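首页 日记 归档 关于 订阅

12/12/22

昨天晚上我睡得不好，一直在想夹爪的手指应该做多宽。早上到实验室的时候，走廊的灯还没有开。我先把控制器打开，等它自检，然后去烧水泡茶。Vovstead 的控制器自检很慢，茶已经可以喝了，它还在转圈。我不讨厌这段时间。每天只有这段时间我不需要决定什么。

这个星期的任务是比较两种末端：右边大机械臂上的 Mac Giolla 两指夹爪，和左边的 Pultska 多指手。任务书上写的是“柔软食品的抓取与转移”，我们平时说“拿包子”。我来 Brenside 以后才知道，我原来一直分不清包子和馒头。有馅儿的是包子，没有馅儿的是馒头，可是在我家附近的超市里，袋子上写的又不完全是这样。为了安全，我在实验记录里都写“面点”。同事看了以后笑，说这个词像菜单上的词。我没有改。

上午：两指夹爪

先写夹爪，它是今天的主要对象。

面点放在蒸锅的蒸格里，右边放一个白盘子，夹爪要从上面伸进去，夹住，提起来，向右移动，放下。说起来很简单。困难的地方在蒸格的边：它是不锈钢的，又高又光滑，夹爪的手指进去以后，如果面点靠着里面的壁，手指和壁之间的空间就很小。我上周做的轨迹是按照面点在正中间来计算的，那时候我太乐观。面点一靠边，夹爪的外侧就先碰到锅，手臂里的力矩保护就停下来，屏幕上出现一个红色的框，我要走过去按复位，再走回来。

所以今天我改了接近的方向。以前是垂直向下，现在让手腕先转一个角度，两个手指沿着锅壁的切线方向张开。这样外侧的手指不会挤在壁和面点的中间。我写“切线”这个词的时候查了字典，怕写成“切面”。

改完以后的第一次很慢，我把速度调到最低，手放在急停按钮旁边。第二次我的手还是放在那里。到后来我就忘记了，一直站着看手指的尖端。
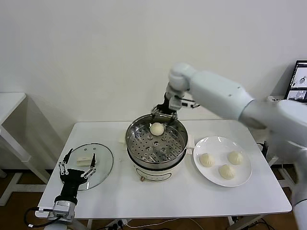
夹持力也是一个问题。Mac Giolla 的说明书给的是金属零件的例子，最小的力也太大。这个力对零件来说很温柔，对面皮来说就会留下两个坑。我试了把力的上限往下改，改到软件不允许再低的地方，还是有坑，只是浅一点。后来我换了一个想法：不控制力，只控制位置。手指停在比面点窄2毫米的地方，然后就不再收紧。这个方法很笨，要求每一个面点的大小差不多，可是我们买的是同一个袋子里的，大小还可以。

形状就没有那么听话。顶上有褶子的那种，手指夹在腰的位置，很稳。顶上光滑、圆圆的那种，手指如果高了一点，面点就往下滑，好像它自己不愿意走。我在笔记本上画了一个侧面图，标出腰的高度，再让手指多下去一些。但是多下去又有新的危险，指尖会碰到蒸格的底。蒸格的底上都是一圈一圈的小孔，指尖的角如果正好进了孔里，往旁边移动的时候就会带着蒸格一起动。这件事上周发生过一次，声音很大，隔壁办公室的人过来看。今天没有发生，我把最低高度写成了一个固定的限制，任何轨迹都不可以超过它。

关于表皮粘连，我也想记一下。刚解冻的面点，表面有一点粘，松开手指以后它会跟着其中一个手指走，放下去的位置就偏了。我在松开的动作里加了一个很小的来回，先向左松一点，再向右松一点，像人把手指上的面粉搓掉。同事说这个动作看起来很有礼貌。效果我还不敢说，做的次数太少。明天要用不同的等待时间再做一遍，写成表格。

放到盘子里的位置，我没有做视觉反馈，是提前给的坐标。盘子的边很宽，中间的平地不大，坐标给得太近，第二个会推第一个，给得太远，又会骑在盘子的边上。我一开始让它们排成一行，不好，夹爪打开的时候会碰到旁边的那个。现在改成错开的位置，像三角形的三个角。打开手指的方向也要和这个三角形配合，这部分我在纸上算了很久，最后用的是最简单的那个答案。

中午

中午我没有去食堂，在楼下吃了从家里带的汤。上午拿了一上午的面点，一点也不想吃面做的东西。

吃饭的时候我读了 Pultska 的手册，英文版，翻译得不太好，有些句子要读两遍。我很同情写它的人。手册里说每个手指可以单独设置“顺从度”。我想中文应该叫“柔顺性”，可是“顺从”这个词放在手指的旁边很有意思，我就在记录里留下了它，用引号。

我还收到仓库的邮件，问我们的备件清单。夹爪的指垫在清单上，编号是2,424，我第一次回信的时候少写了一个数字，仓库的人很客气地问我，这是不是刮雨器的编号。我又写了一封道歉。用中文写道歉的信，我总是写得太长。

下午：多指手和盖子

下午做左边。多指手今天不拿面点，它的任务是盖子。玻璃盖平放在桌子的左边，手从前面靠近，手指张开，围住盖子中间那个白色的小方块，然后合拢。这个任务是我自己加的，任务书里没有。我的理由是：如果将来要做完整的流程，总要有一只手管盖子，另外一只手管里面的东西。人也是这样做的，我在家里做饭的时候观察过自己。

玻璃对相机来说是很讨厌的材料。深度图上，盖子的地方是空的，只有金属的细边有一些断断续续的点。我先想用边来找圆心，点太少，圆心跳来跳去。后来我用白色的那一块来定位，它不透明，颜色也清楚，虽然和桌子一样是白的，但是隔着玻璃，边缘还看得出来。我把曝光调低了一级，情况好一些。

手指的动作是另外一个麻烦。Pultska 的手有很多关节，示例程序里有“捏”“握”“勾”几种姿势，哪一种都不完全适合这么小的东西。“捏”的时候，指尖从两边来，力气不够对称，盖子会转。“握”的时候，手掌太低，会先压到玻璃。我把“捏”改了改，让靠右的手指伸得长一点，越过去，从后面拉，另外的手指在前面顶。这样不漂亮，可是盖子不转了，至少在我用手按着手腕检查的时候是这样。用程序自己跑的时候，合拢的最后一段还是太快，我听见指尖敲玻璃的声音，马上停了。我不想今天弄碎东西。

还有那根黑色的线。它从手腕的座子后面出来，在桌子的左边绕一圈，每次手往前移动，线都会被拉一下。我用扎带固定过，扎带在线上留下了印子，我又剪掉了。需要一个软的线夹，或者干脆换一个出线的方向。我给厂家写了信，问能不能把接头换到侧面。

控制器方面，两只手现在用的是同一个 Vovstead 主机，时钟也是同一个，这一点比上个月好得多。上个月左右各有各的电脑，时间对不上，我看录像的时候总觉得左手在等右手。现在两边的数据放在一条时间轴上，哪一帧对哪一帧很清楚。缺点是，一边报错，两边都停。今天下午就这样停了好几次，都是多指手的温度警告。电机并不烫，我用手背试过，应该是阈值设得太保守。我没有自己改阈值，写在问题单里了，等厂家的回信。

晚上留下来再做一轮

本来想准时回家。收拾桌子的时候，我看见上午的轨迹文件还开着，就想再做一轮，把速度提高一点看看。

速度提高以后，提起来的那一段变得不好。面点离开蒸格的时候，手腕有一个小的晃动，低速的时候感觉不到，现在能看见面点的边在抖。我觉得是那只大手臂的肘部加速度太急。它的惯性大，末端又伸得远。我把提升分成两段：先很慢地离开蒸格的底，停一下，再正常上升。停的时间我试了几个值，太长会让整个动作显得犹豫，太短就没有用。

我还发现一个自己的错误。记录抓取点的时候，我用的是手腕坐标，没有加上指尖的偏移，所以昨天那张散点图全部往一个方向移动了。怪不得我昨天看图的时候，觉得夹爪总是“偏心”。（“偏心”在中文里还有另外的意思，是父母喜欢一个孩子多一点。我很喜欢这个词。）图要重新画，结论不用改，只是要改坐标轴的说明。

屏幕上相机的窗口我一直开着，灰度的画面。看画面和看真的桌子，感觉很不一样。画面里什么都比较平，锅边的反光变成一条白色，很容易被算法当成面点的边。现在的办法是把反光的区域遮掉，可是遮掉的区域太大，靠着后面壁的面点会少掉一块。也许换一盏灯的位置更简单。天花板的灯我没有权力换，台灯可以。抽屉里有一盏，灯泡不知道是不是好的。
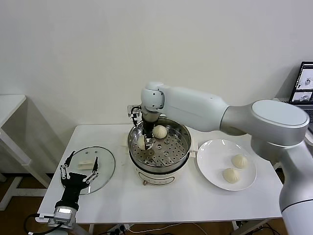
今天的比较，先写成这样

1. 两指夹爪：进出蒸格没有问题，前提是手腕的角度对。对形状的要求高，对位置的要求中等。程序短，出错的时候我能看懂为什么出错。这一点在深夜很重要。

2. 多指手：今天只做了盖子，所以还不能说它拿面点好不好。我猜想它包住面点会比较温柔，可是手掌加上手指太宽，伸进蒸格里会很挤。要不要用小一点的姿势，只用前面的手指，需要先在桌子上练习，不要直接进锅。

3. 清洁：夹爪的指垫可以拆下来擦，很快。多指手的关节里如果进了面屑，我不知道怎么办。手册里只有一句话，“保持清洁”。

4. 价格：不写了，写了会难过。

5. 准备时间：夹爪从开机到可以用，很短。多指手每次要做手指的归零，14步，必须按顺序，中间有一步要用手扶着拇指。我把这个顺序抄了一份，贴在机柜的门上。

如果现在有人问我选哪一个，我会说右边用夹爪，左边用多指手，就像今天这样放着。这个答案不太像结论，更像是我懒得搬设备。搬一次要重新标定，标定一次要半天，标定板上次被谁借走了，还回来的时候有一个角是弯的。

另外有一个词我要问一下同事：机器人“拿”面点，“抓”面点，“夹”面点，“取”面点，在报告里应该统一用哪一个？我今天的记录里四个都有。夹爪用“夹”，手用“抓”，好像合理。可是表格的标题要用一个能包括两边的词，“取”太像去邮局。先空着。

还没有做的事

四月要给项目做演示，还有时间，但是我知道时间是怎么走的。演示的流程我想是这样：左手拿开盖子，右手把面点一个一个放到盘子里，左手再把盖子盖回去。盖回去可能比拿开更难，圆的东西要对准圆的东西，稍微歪一点就卡在锅的边上。现在盖子一直是我自己先拿下来放好的。

等待时间的表格，明天上午做。面点要早一点从冰箱里拿出来，我在手机上设了提醒。

遮反光的代码，先备份，再改。上次没有备份。

台灯。

线夹，去二楼的工作间问一下有没有软的。

问仓库指垫什么时候到，信写短一点。

还有，桌子上玻璃盖和锅中间有一个小小的印子，我擦了两次都没有擦掉。桌子白，所以很明显。不知道它会不会影响背景的分割，今天的结果里看不出来。明天用酒精再试一次。

做完最后一轮，我把手臂停回安全的位置，关了控制器，面点装进袋子，写上“实验用，不可以吃”。上次我写的是“请不要吃实验”，冰箱门上现在还贴着那张纸，有人在旁边画了一个笑脸。

出门的时候外面下着小雨，我没有带伞，在楼下等了一会儿，把这篇日记的前半段在手机上写了。后半段是在家里写的，一边写一边煮土豆。

上一篇 下一篇

联系作者：请使用本站留言表 | 文字与照片版权归作者所有，转载请先来信 | 返回顶部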